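Home | Journals | Authors | Subscribe | Contact

Filed under: Product evaluation, Handheld data collection

4. Bench evaluation of the Rebane handheld kit

4.1 Kit and procedure

The Rebane kit is sold by Nonmont as a pair of hand-held grippers with a charging case, a calibration card and a one-year licence for Sustik, the vendor's recording and export software. No arm is included. The buyer records demonstrations by hand and trains a policy for whatever arm is already on site. We bought the kit at list price and used it as delivered, with firmware dated November 20, 2022.

Cable handling was chosen as the main task family for two reasons. The state of a cable is hard to script, and small errors in finger alignment show up early in the recording. Both grippers were used in every trial. Operators were told to work at their normal pace and to keep talking to a minimum. Ngân Lưu set the trial order and Trinh Diệp checked each recording before it was accepted. Trials took place in a shared work area during office hours, with no change to the ceiling lighting.

The wide-angle view supplied with each gripper was kept at its default setting. We did not crop or flatten the images before export, as the Cluritz training code used in Section 5 expects the raw circular view. 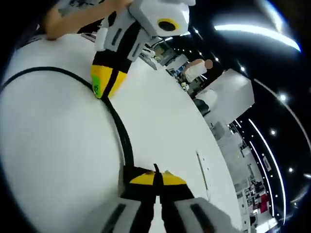
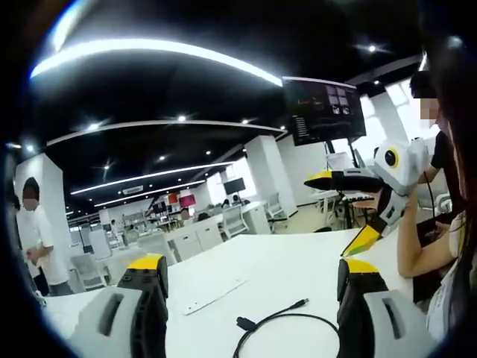
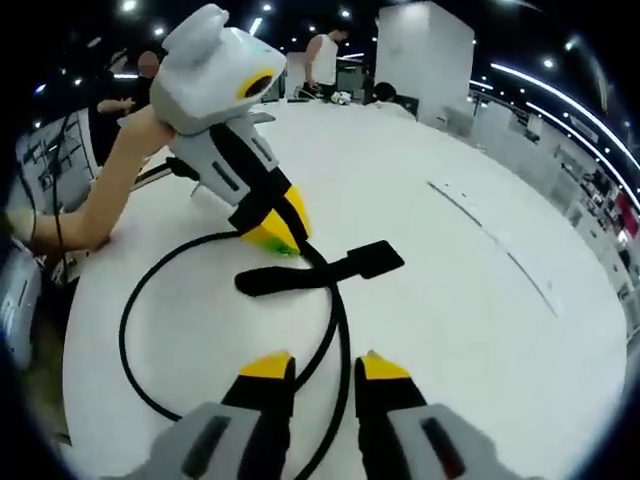
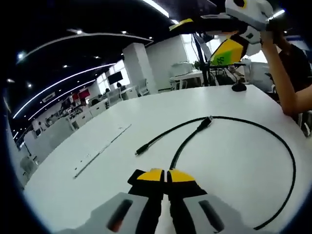
Figure 3. Views from a hand-held gripper during the cable task. In all four, a second gripper is held over or against the same kind of white tabletop, with a black cable on the surface.

4.2 Recording yield

The operators made 394 recordings over the June sessions. Of these, 200 passed the Sustik quality check with no manual work. A further 101 were recovered by trimming the start or end by hand. The rest were dropped, mostly for lost tracking when one gripper passed close in front of the other. The vendor's manual mentions this fault only in the troubleshooting pages, and we would prefer to see it listed with the operating limits.

Set-up was simple. A new operator needed 15 minutes with the printed guide before the first accepted recording. Pairing the two units took longer than expected on the first day, and the time offset between them had to be checked again after each battery change. Sustik reports this offset but does not warn the user when it drifts.

4.3 Handling

Operators found the grip comfortable for short tasks. Picking up a thin cable from a flat surface was the weakest point, as the finger pads had to be brought down almost level with the table. Two operators asked for a narrower pad. Nonmont lists one as an accessory, but it was out of stock and was not tested.

We use cookies to remember your reading preferences. Accept | Manage settings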